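How to Keep Cut Mums Fresh in a Small Bathroom

Posted 10/04/2020 by Kimutai Rugemalira

My aunt in Barkton kept mums by her sink all year, and I've picked up the habit (happily!). Start with a clean vase, and I do mean scrubbed, with hot soapy water and a good rinse. Fill it halfway with cool water, trim each stem at a slant, and pull off any leaves that would sit under the waterline.

Set the vase back by the faucet, away from your toothpaste and elbows.

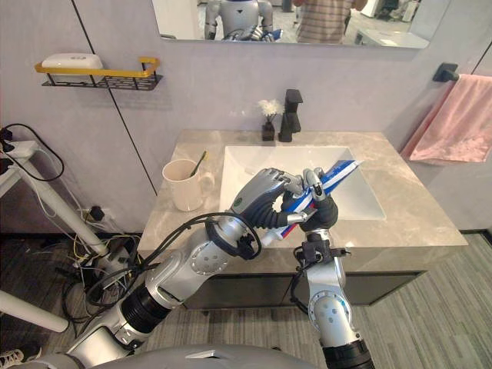
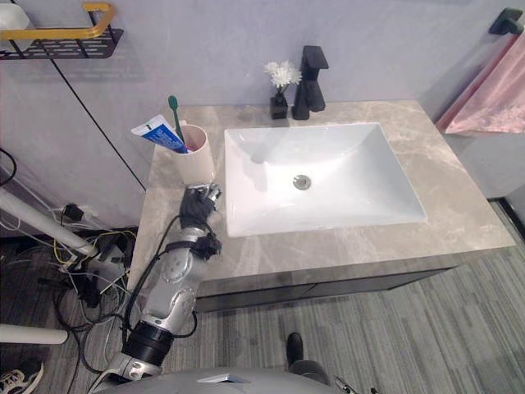 Change the water every other day and snip the stems a little each time. If one bloom starts to brown, take it out and let the others carry on. Mine get a fresh trim while the kettle boils, and then I wipe down the counter.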